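Moltgate Open Lab, April 2022

The invitation said "light refreshments," and in fairness the coffee was light. I had taken two trains and a bus to get to Moltgate, which shares a parking lot with a tile showroom, and I was handed a sticker with my name spelled almost correctly. Then we were walked past the machines everyone had come to see, because those were for after lunch.

Before lunch we got the method. I had expected to nap through this part and ended up with four pages of notes.

The group led by Shu-fen Kan wants robot arms to do small household jobs: packing a box, putting a lid back on, moving one thing without knocking over its neighbor. The usual way to teach an arm is to steer it remotely through the job, over and over, while someone on the payroll slowly loses the will to live. Kan's people leave the arm at the lab. They take the gripper end by itself, put handles and a camera on it, and do the job by hand in whatever home will have them. The recordings become the lesson. The arm only turns up at the end, like a groom.

They call the project Liltholm. I asked why and was told there had been a vote.

What interested me was the result they led with, which was a comparison of two training sets. One was 207 recordings made on a bare lab bench with the same few objects. The other was 155 recordings made on tables that people really use, with the snacks left where they were. The smaller, messier set won on objects the arm had never met, and by enough that Kan showed the chart twice. On the bare bench itself the tidy set still did slightly better, a fact she put on its own slide in the same size type. I liked her for that.
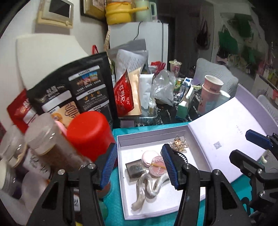

Grippers at the gift box, compact and brooch level. Snacks to the left.

Kan talked for a while about gift boxes, with real feeling. A tray of small items is a mean test. A round tin wants to roll, ribbon does whatever ribbon does, and a brooch gives two flat fingers very little to agree on. The ribbed pads on the fingertips help, she said, though her team has argued about the spacing of the ribs for longer than some of them have been married.

The other half of the method is what they throw out. Every recording gets watched, and it goes in the bin if the hand moved faster than the arm could, or if the camera lost track of where it was. A refrigerator and some shelves in the background are welcome, as they give the tracking something to hold on to. Plain white walls are the enemy. A man from Samitex asked if you could just hang up a poster. You can. They have.

After lunch (sandwiches, triangular, defended by a woman with tongs) we each got a turn with the hand-held rig. It is heavier than it looks and your thumb gets tired before your arm does. I moved a lipstick from one side of a tray to the other in what felt like a minor surgical triumph, and was told kindly that I had been too fast and it would be filtered.

Then the arm. It did 2 boxes for our group. On the first it placed everything and nudged the lid shut. On the second it picked up a ribbon, held it over the tray for a good long while, and set it down outside. The grad student running the demo wrote something on a clipboard and said that was a known ribbon.

Piątek, who had the stand by the exit, were giving out tote bags and a brochure on warehouse shelving. I took the bag. The next open lab is in June, and sign-up is by email. Bring your own lunch if you have views on egg salad, and take the early bus back, as the later one stops at the tile showroom only if the driver sees you waving.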